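Why Does Corn Come in Rows?

By Korkor Owusu
For readers aged 8 to 11
March 5, 2018

Peel the green leaves off a cob of corn and look at it closely. The yellow bumps are called kernels, and they sit in lines that run from the fat end to the thin end. Each kernel is a seed. If you let it dry out and planted it in warm soil, it could grow into a corn plant taller than your dad.

A cob is also called an ear. It has nothing to do with hearing. The word comes from a very old English word for the part of a grass plant that holds the seeds. Wheat has ears too, and so does barley. Corn belongs to the same big family as they do, the grasses, so it is a distant cousin of the lawn outside your school.

How an ear grows

A corn plant has two kinds of flowers. The ones at the top are called the tassel. They look like a small feather duster and they make pollen, a fine yellow dust. The other flowers are lower down, tucked inside a wrapping of leaves where the ear will be. You would not notice them, because they don't have any petals.

Out of the end of the wrapping comes a bunch of soft threads. This is the silk. You may have picked bits of it out of your teeth. Every thread of silk is joined to one spot on the cob, and each spot can become one kernel. When a grain of pollen lands on a thread, it grows a tiny tube all the way down the inside of the silk. When it gets to the bottom, the kernel can start to form.

If a thread misses out on pollen, its kernel never grows. That leaves a gap. An ear with a lot of gaps usually had bad luck with the wind, or grew by itself in a corner of the garden a long way from other corn. Gardeners plant corn in a block instead of one long line so that the pollen has a better chance of landing where it is needed.

The kernels near the tip are the last to get their pollen. They are often smaller and paler than the others, and sometimes the very end is bare. It is fine to eat an ear like that.

Counting the rows

Now for the rows. When the ear is very young, it makes its flower spots in pairs. Each spot splits into two, side by side, and both of them can turn into kernels. This means that an ear nearly always has an even number of rows. You might find 14, or 16, or 18. If you get an odd number, count again. It is easy to lose your place on a round thing. Stick a toothpick in the first row so you know where you began.

You can work out how many kernels are on an ear without counting every one. Count the rows. Then count the kernels in one row, from one end to the other. Multiply the two numbers. My class tried this in January with corn from the Winura market. One ear came out at 600 kernels. Another came out at 827 when two very patient students counted every kernel by hand. Notice that 827 is an odd number. Rows don't all end in the same place, and a few kernels had squeezed in sideways near the bottom.

The biggest ear we had was 976. It was grown by Mr. Mac Giolla, who has a vegetable stall at the market and waters his corn from a dam behind the house.

Why it tastes sweet

There are different sorts of corn. Sweet corn is the kind we boil or roast and eat off the cob. Popcorn has a hard shell around each kernel. Field corn is grown mostly for feeding animals and for making things like cornflour and tortillas.

Sweet corn is picked while it is young. At that age the kernels are full of sugary, milky juice. If the ear stays on the plant, more and more of the sugar changes into starch, and the kernels turn tough and floury. The sugar keeps changing after the ear is picked, too. Corn tastes best on the day it leaves the farm, and a cold fridge slows the change down.

You can test how ripe a kernel is by pressing it with your thumbnail. Clear, watery juice means it was picked early. Milky juice means it is ready. If it is like paste, it has been left too long.

Corn in the kitchen

Whole ears look after themselves pretty well on the bench for an hour or two while dinner gets going. A basket is a good place for them. It stops them from rolling, as ears of corn like to do, and it keeps them together while people get out plates and mugs.
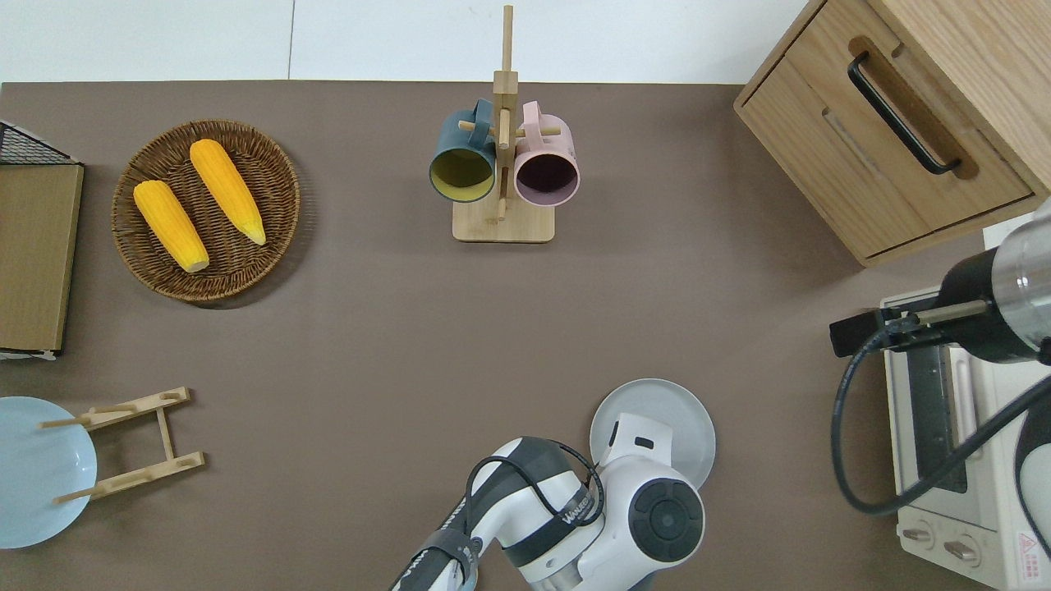
To cook corn you need a big pot of water and a grown-up. Get the grown-up to bring the water to the boil and lower the ears in with tongs. Fresh sweet corn takes four or five minutes. The yellow colour gets a bit brighter as it cooks. Leave the ears on a plate until you can hold one without saying ouch.

Some families wrap the ears in foil and roast them in the oven. This takes longer, and the corn tastes a little nuttier. In the Skomov Valley, where I grew up, people leave the green husks on and put the whole thing over hot coals. The husk goes black on the outside and the corn steams inside it.

Eat it however you like. Some people go along the rows like a typewriter. Some people go around. My sister slices all of hers off with a knife and eats it with a spoon.

What to do with the cob

After you have eaten the kernels there is a hard core left. It is too tough to eat, but it can go in the compost. Chop it up first or it will still be there next year. You can also simmer bare cobs in water to make a light broth for soup.

Words to know

Cob: the hard middle part that the kernels grow on.
Ear: the cob and its kernels together.
Husk: the green leaves wrapped around the ear.
Kernel: one seed of corn.
Pollen: the yellow dust made by the tassel.
Silk: the threads that come out of the top of the husk.
Tassel: the flowers at the top of the plant.

Try it yourself

Put three popcorn kernels from the cupboard on a wet paper towel and fold it over. Slide it into a zip bag and leave it somewhere warm. Look at it every morning. After a few days a white root may poke out of the pointed end, and then a green shoot. Not all popcorn will sprout, so if nothing has happened in ten days, try some seeds from a garden shop. Ours were Gokier Early, and they came up in six days.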